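Dakuvex fingertip set for two-finger grippers
Home build parts – sold in sets, made in our workshop

So, these are the fingertips I wish I'd had when I started building at home. I spent a whole winter getting two arms to move the way I wanted, and then the stock tips would pinch a cup, squash it a bit and spit it across the carpet. Every time! I must have picked up more trash by hand that winter than in the ten years before it.

The Dakuvex tips are black, narrow at the end and wide at the root, and they slide over the metal fingers you already have. One set does two grippers. You get the tips, the little screws and a spare screw or two, because I drop them in the carpet as well. (The magnet from your kitchen drawer works great for finding them.)

What do I use mine for? Tidying up, mostly. My test job for any change I make is a wastebasket on the living room floor and a paper cup somewhere near it. It sounds easy and it really isn't. A cup on its side rolls when you touch it wrong, the arm has to come in low, and the rim of the basket is wider than you think once the liner is bunched up over it.

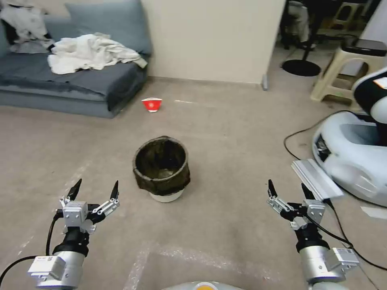

I open the grippers all the way before I drive up to anything, then close slowly once the tips are on both sides. With a light cup I stop closing as soon as it lifts. If you run the Flirnari controller board, turn the closing speed down to 2 and leave it there for the first evening. You can go faster later – I run at 5 now, and I only go back down for eggs (don't ask me about the eggs).

Fitting takes a few minutes. Power off first, please. Slide the tip on until it clicks, put the screw in from the outside and stop when it's snug. Then open and close the gripper by hand and check that the two points meet. If one sits a little forward, loosen it and push it back.

One thing about cables. Leave enough slack for the wrist to turn the whole way without pulling, but watch for big loops at the elbow. I caught one on a chair leg on a Saturday night and had to order a new plug.

They fit the Clatisell gripper in both sizes, and the older Kadrić one if you file the inside edge down a touch. I haven't tried anything else, so send me the width of your fingers before you order and I'll tell you if it's worth a go.

The set is $239 for both grippers, and orders go out within 7 days. The next batch should be ready in April. If a tip splits in normal use, mail it back and I'll send you another one.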